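Lounge Host (part-time, evenings), Whitelaw House

Castden, reporting to the House Manager
Hours: 10 a week, starting at 5 pm
Start: May

We are looking for a friendly, steady sort of person to look after the lounges at Whitelaw House in the evenings, once the day's meetings have finished and people have drifted off home or down to supper. It is a small job in terms of hours, but it matters a great deal to us, and we have been known to go on about it at length (as you are about to find out!).

Whitelaw is a shared building. Downstairs there is a hall that seats 100, which is let out for talks and choir practice and the odd wedding party, and upstairs are the offices, with Zellano on the first floor and several smaller tenants above. In between come the lounges, where everybody ends up sooner or later with a drink and something to read. By the end of the afternoon they look thoroughly lived in, and we like that, but we also like the first person through the door next morning to find a clean table and a chair they want to sit down in.

The evening round goes room by room. You would gather up bottles, cups and papers, wipe the tables, plump the cushions and put them back where they belong, empty the little bins and see that the armchairs haven't wandered. Plastic bottles go in the recycling, caps on, and anything that looks as though it might be missed goes to the lost property shelf by the front desk. There is usually a scarf or two.
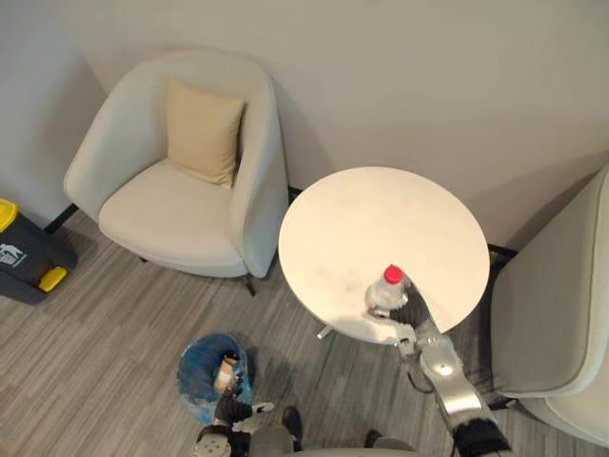
The corner lounge, with its cream tub chair, round white table and small blue bin.

You don't need any experience of this kind of work. Negin Bagheri, our House Manager, came to us from a garden centre and Barry Hollis, who has the morning shift, drove a bus for years, and they will both go round with you until you feel at home. What we would love is somebody who notices things: a smudge on a tabletop, a cushion that has slid down the back of a chair, a visitor who can't find the way out. You will be on your feet for most of the shift, and there are stairs as well as a lift.

Everything you need in the way of cloths, sprays and gloves is kept in the cupboard next to room 303, and you'll have a locker of your own. Supper is included on the evenings you work, and Mojtaba Mahmoudi's lentil soup is well worth staying for. The 59 bus stops across the road, and there is space indoors for bicycles.

To apply, please write us a letter of a page or so telling us a bit about yourself and which evenings would suit you, and leave it at the front desk marked for Negin. If you would sooner come and have a look at the place first, ask for Barry any morning before 10 and he will show you round and very likely make you a cup of tea.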